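The Long Way Home to Jindura

How a small film about two sisters and a bus route became the most talked-about title of the fall festival run

7 min read
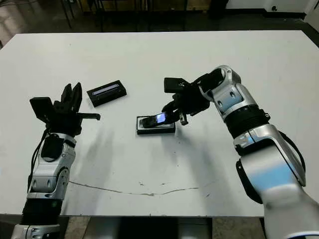 Two robotic arms at a white table.

The first thing you hear in "Jindura" is a bus engine that won't turn over. Then it does, and the whole theater seems to breathe out, and we're off on a ride that lasts 106 minutes and feels like one long afternoon with people you've known for years.

I saw it on a Thursday at ten in the morning, which is a terrible hour for a film this tender. By noon I was on the sidewalk calling my sister. I hadn't called her in a month. I suspect I'm one of many!

Nesrin Dursun wrote and directed it, her second feature after the prickly, funny "Vavlow," about a man who inherits a swimming pool in a town with no water. That one ran 87 minutes and had maybe three quiet scenes in it. "Jindura" is almost all quiet scenes. Two sisters, Stella and Ruth, run the last private bus line between a mountain village and the market town below. Their father has died, the bus is failing, and a bigger company called Bonitz has offered to take over the route. The sisters have one September to decide.

You could tell this as a fight between the little guy and the big guy, and Dursun has clearly thought about that version and put it aside. The man from Bonitz is polite. He brings a decent pastry. His buses have heating and they leave on time, and when one of the older passengers says she's looking forward to warm feet, Ruth's face does about five things at once (the camera stays on her through all of them, bless it).

Ruth is played by Mebrat Kumsa, and I'd like to spend the rest of this article on her hands. Kumsa drives the bus herself in nearly every shot. She learned over one winter, in a rented yard, on the same model used in the film, and by the time shooting started she could back it down a switchback without looking nervous. When I asked her about it she laughed for a good while.

"I looked nervous," she said. "I'm glad it doesn't show. The road is narrow, and I had eleven actors behind me who had all stopped talking."

What comes through is someone who has done a job for so long that she does her thinking with it. When Ruth is angry she shifts gears a little early. When she's sad she taps the wheel with her thumb. None of this is pointed out, and I only caught the thumb on my second viewing, but once I'd seen it I couldn't stop watching for it.

Dursun told me she started with the passengers. She spent weeks riding rural lines with a notebook, writing down what people carried and where they sat.

"Everybody has a seat," she said. "They'll stand before they take somebody else's. I wanted to make a film where you'd know by the end who sits where, so that an empty seat would mean something."

And it does. There's a moment about two-thirds of the way through, which I won't spoil, when the bus pulls away from a stop and one seat has stayed empty. There's no music under it and no line about it. A boy puts his school bag there, then takes it off again. I heard a man in my row say "oh" out loud.

Then there's Stan. Stan is the dog, a large gray animal of uncertain parentage who rides up front and gets off wherever he likes. Dog lovers should know going in that Stan is fine. He's in the last shot. He's also, Dursun says, the only cast member who never had to do a second take, mainly because he refused to.

The village scenes were shot where the story is set, and the locals fill out most of the crowd. The place had 1,178 people on its books when the production arrived, and a good share of them turn up somewhere in the wedding sequence, which is the nearest thing here to a big set piece. It runs nine minutes and it's glorious. Tables get dragged into the street, a cousin sings badly and then a different cousin sings very well, and Stella, who has barely smiled for an hour, dances with the man from Bonitz while her sister watches from the open door of the bus.

I have small complaints. A subplot about a missing ledger comes and goes without much weight, and the scene at the bank explains things we've already understood. The town below never feels as lived-in as the village above, though you could argue that's how it looks to the sisters. I also wanted more of the father, who appears only in one old cassette recording, reading out stop names in a flat, careful voice. It's a lovely thing, that tape. They play it twice and I'd have taken four.

But these are the grumbles of somebody who wanted to stay longer. Dursun has a gift for endings that keep moving, and this one rolls on right through the credits, with the road going by outside the window and passengers talking over each other about onions, knees and a nephew's new job. Don't get up when the names start. Half the theater did at my screening, and they missed the best joke in the picture.

The cinematography deserves its own paragraph. Nearly everything is shot from inside the bus or within a few steps of it, so the mountains come to us in pieces, through scratched glass and wet glass and once through a hole somebody has rubbed in the frost. When we finally get a wide view of the valley, with the bus a small green dot halfway down, it lands like a change of key.

I asked Dursun what she'll make next. She said something indoors. Kumsa, sitting beside her, said she'd be happy to act in anything that didn't have a clutch.

"Jindura" opens in a handful of cities this month and goes wider after that. See it in a theater if you can, with a crowd, and sit wherever you always sit.

We use cookies to improve your experience on this site. By continuing to browse, you agree to our use of cookies. Accept | Manage settings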